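The Rakena stopped speaking to Zorica Obradović in September, a little after six in the morning. She was standing in the kitchen with her coat already on, and she asked it, as she asked every morning, when the bus would come. The small green light went round and round. Then it turned orange and stayed orange.

She unplugged it and plugged it in again. She asked about the bus a second time, more slowly, because her accent was sometimes the problem. The light stayed the same.

At work she told Negin Naseri, who had bought hers in the same week, from the same shop.

"Mine too," said Negin. "My whole house is asleep. The heating, the lamp in the hall, everything. I had to find the switch with my hand."

They looked on the website of Plamness, the company which made it. There was a picture of a family laughing on a sofa and a line in small letters saying that some customers might have a reduced experience. Under the line was a telephone number. Zorica called it in her lunch break and listened to a piano for a long time.

The woman who finally answered was named Kylie Tuhiwai. Her voice was tired but kind.

"It is the network," she said. "Your model talks over Randevis, and Randevis has closed the old towers. The new model uses another one."

"When will mine talk again?"

There was a silence on the line. Zorica could hear other voices behind Kylie, all of them explaining towers.

"I can give you 100 dollars off the new model," said Kylie.

"But I don't want a new one. This one is not broken."

"No," said Kylie. "It isn't broken."

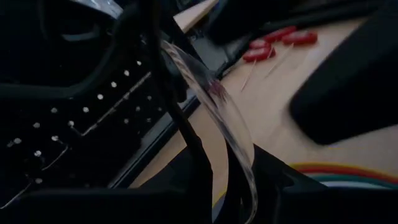

Zorica wrote the name on the back of an envelope, Kylie Tuhiwai, and put it under the sugar bowl. She did not know why she wanted to keep it. Maybe it was only that the woman had agreed with her.

For two evenings she did nothing. She looked up the bus on her phone and missed it both times. What she could not say to Negin was that the bus was a small part of the matter. Her husband had set up the Rakena the winter before he died, and he had taught it to answer to his own nickname for her. When she came home it said, "Good evening, Zoki." It did not say it in his voice, of course. It said it badly, with the weight on the wrong end of the word. Still, it was said in the kitchen every evening, and now it was not.

On the third evening Negin came with her nephew's friend, a long, quiet boy named Tipene Ashby. He had a laptop under his arm and he took his shoes off at the door without being asked.

"I can't make it reach the company," he told her. "But the greeting is probably stored inside. I could make it talk by itself, with no network. It won't know the bus."

"I know where the bus is," said Zorica.

He worked until the soup was cold. Negin washed the plates — twice, it seemed to Zorica — and spoke in a low voice about her heating. At last the boy sat back, and the orange light went out. He sent Zorica to stand in the hallway with her coat on, so that she could come in properly.

She waited there longer than she needed to, with her hand on the door.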